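Accueil > Le coin des curieux > Robots > Est-ce qu'un robot sait débarrasser ?

Salut les curieux ! L'autre soir, mon neveu m'a demandé quand un robot viendrait débarrasser la table à sa place (il avait encore 3 assiettes à porter, le pauvre). Bonne question ! Pour toi, ramasser une bouteille couchée, c'est facile : tu la vois, tu l'attrapes, hop. Une machine, elle, doit deviner où sont les bords, où poser ses doigts et combien serrer. 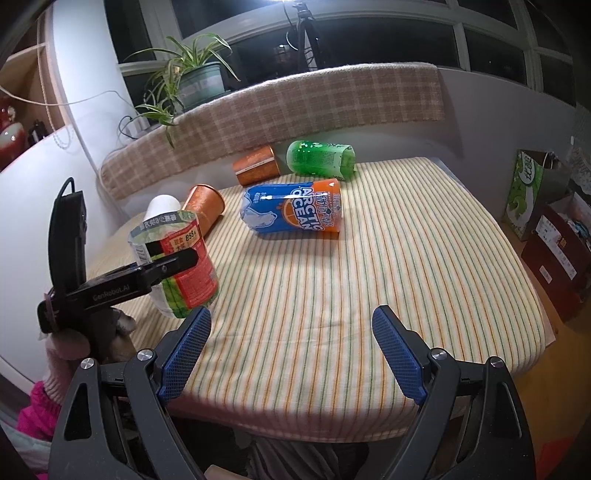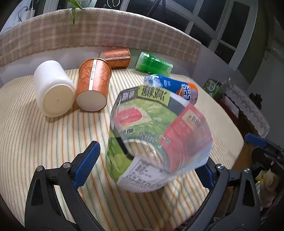
Des bouteilles couchées, du plastique transparent, des rayures partout dessous : pas simple de s'y retrouver !

Est-ce qu'un robot peut déjà ranger toute une maison tout seul ?
Pas encore. Il existe des robots qui aspirent le sol, et d'autres qui déplacent des cartons dans les entrepôts, mais une maison change tout le temps et ça les embrouille vite.

Le plastique transparent, par exemple, c'est la bête noire des caméras : la lumière passe à travers, et la machine se trompe de distance. Et puis il y a la force. Si elle serre trop, elle écrase le gobelet. Pas assez, il glisse !

Mon ami Rogelio Lacson répare des machines dans un atelier. Il m'a raconté que son robot trieur, surnommé Ambrosio, réussit très bien avec les boîtes toutes pareilles. Le jour où on lui a donné une chaussette, il l'a reposée 40 fois au même endroit. J'ai ri pendant tout le trajet du retour.

Donc ce soir, les assiettes, c'est encore pour toi !

Dernière mise à jour : juillet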